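Regulars at a village bakery filled its front room on Friday to say goodbye to Helge Öberg, who has retired after 30 years behind the counter.

The Fikgate Bakery marked the day with a cardamom loaf named after him, and all 324 had been sold before noon.
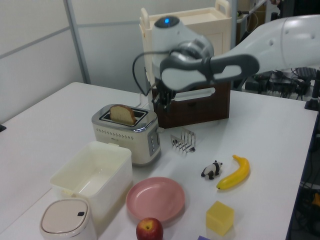 Öberg, who moved to Wiriya as a young man, started on the night shift and took over the shop six years later. He was known for setting aside rolls for late bus drivers – and for never writing down an order.

"I thought I would slip out the back," he said. "Then I saw the line."
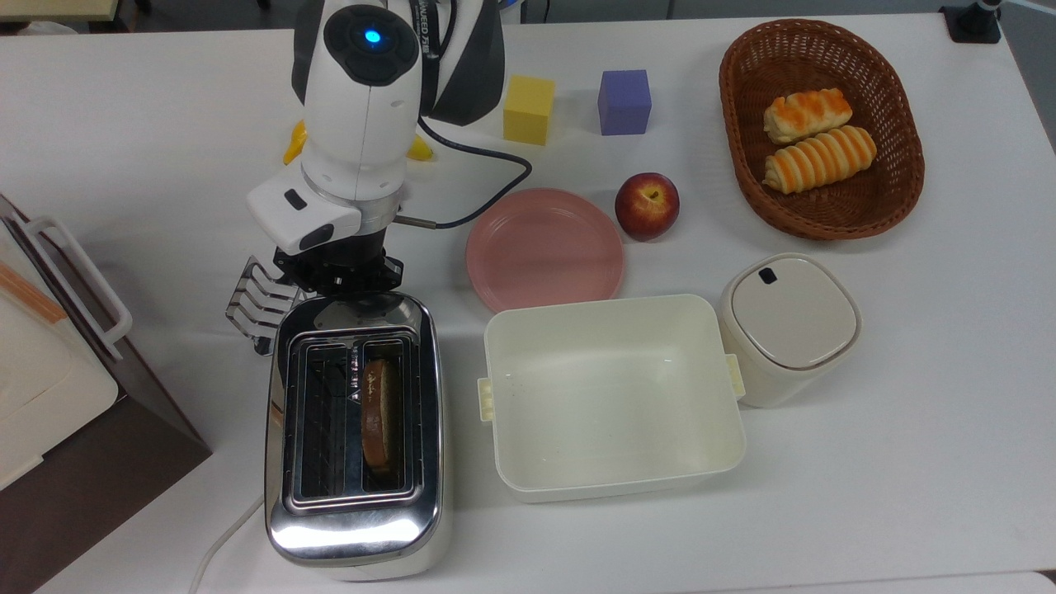 Jeferson Rezende, his assistant since December, will run the bakery from Monday. The loaf stays on the menu, with part of each sale going to the village food pantry.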